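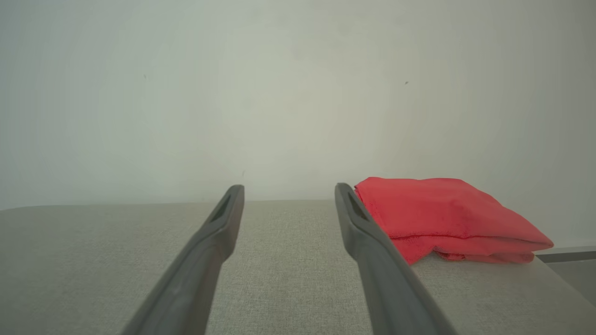
Stodgate SF-3 Tapered Finger Set
For two-finger parallel and angular grippers
Sold as a matched pair, left and right

Overview
The SF-3 is a long tapered finger pair for handling cloth, film, bagged goods and other parts that change shape when touched. The fingers are matte gray with a rounded tip, and each has an elongated recess just below the tip. Mounted on an angular gripper they sit in an open V, which leaves a clear sight line between the tips for a wrist camera.

The pair replaces the SF-2. Mounting holes are unchanged. The SF-2 tip was square and tended to catch on hems; existing programs will run, but the tool center point must be taught again.

Bench comparison
The SF-3 was compared with the Zudach flat pad and the Delaunay two-ply finger on a fabric-covered table. Test pieces included folded cloths, single-layer cloths and sealed film bags. All three finger types ran on the same arm, with the same wrist camera and a Nallirix controller. Total grasp attempts across the three types: 1,137. The work was done in April by Clotilde Bodin, applications engineering.

Folded cloth, side approach
SF-3: best of the three. The narrow tip goes in under the top fold without pushing the bundle back.
Zudach: holds well once closed, but shoves the bundle before it closes.
Delaunay: acceptable. Sensitive to approach height.

Single layer, top approach
SF-3: acceptable. Reduce closing speed, or the tips may pinch the table cover along with the cloth.
Zudach: best of the three. The wide pad gathers more material.
Delaunay: acceptable.

Sealed film bag
SF-3: acceptable on full bags. Not recommended for bags with less than one third fill.
Zudach: good.
Delaunay: poor — the second ply slides on film.

Buyers who handle mostly flat single sheets should look at a wide pad first. The SF-3 is meant for folds, edges and tight spaces next to other items.

Camera notes
With a wrist camera looking down the length of the fingers, both tips stay in view through the full stroke. The matte surface keeps glare low under overhead light. Gray fingers over a gray work surface give weak contrast at the tip edge, so segmentation that depends on color alone will lose the outline. Saturated test cloths are easy to separate from both. For tip tracking, use the recess as the reference feature; it reads as a dark mark in diffuse light.

Data
Finger length: 120 mm, mounting face to tip
Fasteners: 4 per pair, supplied
Cleaning: damp cloth, mild soap. No solvents.
Controller profile: Nallirix, preset included

Fitting
Remove the old fingers with the gripper open and the air or power off. Fit the left finger first; the part letter faces the palm. Tighten by hand, close the gripper slowly, check that the tips meet level, then torque to the value on the card. Teach the tool center point again before running any stored path.

In the box
One left finger, one right finger, fasteners, torque card. Spare fasteners are ordered separately.

Page revised Wed 12 May — cleaning line corrected, Nallirix preset added.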